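3.2 積み木課題の材料と手続き

本節では、色つき立方体を用いた積み上げ課題の材料、配置、および記録の方法を述べる。課題の原型は Karpenko と Radonjić による予備調査(以下、Litis 調査)で用いられたもので、本研究ではブロックの大きさの組み合わせと、机上の初期配置を改めた。

材料は単色の立方体ブロックである。大小の差は、上に載せる側と支える側の区別が見た目で分かる程度とした。角にはわずかに丸みがあり、表面に模様や文字はない。色は赤、青、および淡い灰白色を基本とし、同じ色で大きさの異なるものも含めた。天板には無地の明るい色のものを選んだ。木目や柄のある天板では、ブロックの輪郭と影の境目が判定者によって異なって読まれることが、Litis 調査の記録の見直しで分かったためである。

1回の試行は、机上に散らした数個のブロックから始まり、指定された色の組が上下に重なった時点で終了とする。指定は「赤を青の上に」のように、上になる色と下になる色の対で与えた。初期配置は20通りを用意し、順序は試行ごとに入れ替えた。指定に含まれないブロックも机上に残した。これを妨害ブロックと呼ぶ。妨害ブロックが組に接している場合も、上下の関係が指定どおりであれば完成とみなす。

試行数は全体で1,000である。このうち記録に欠けのあるもの、および初期配置の誤りが後から見つかったものを除き、877試行を分析の対象とした。除外の多くは7月に行った初期の記録に集中しており、その後は配置表の書式を改めた。

完成の判定は静止画によって行い、判定項目は、上下の色、上のブロックの底面が下のブロックの上面に重なっているか、周囲に別のブロックがあるか、の3点とした。影の向きと濃さは判定に用いない。図2に、大きい青のブロックの上に小さい赤のブロックが載った配置を示す。青のブロックの右側には淡い灰白色の小さいブロックが一部見えている。
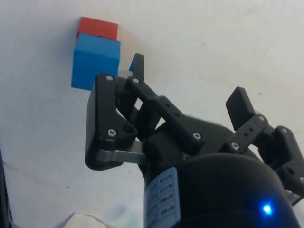 図2 赤と青の組の配置。下の青は上の赤よりやや幅が広い。

上に載せるブロックが下のブロックより大きい試行は、分析に含めるのか。
含めるが、集計は別に行う。該当する288試行は支える面が狭く、ずれの許容幅が異なるため、表4に独立した行として掲げた。

ずれの大きさは、上下のブロックの中心間の水平距離を、下のブロックの一辺の長さで割った値とした。静止画から中心を読み取れない場合は、見えている辺の位置から推定し、その旨を記録に残した。推定を行った試行については、二人の判定者が独立に値を求め、差が大きいときは Zakharchenko 式の再判定手順に従って協議した。

記録の整理には Ginix を用いた。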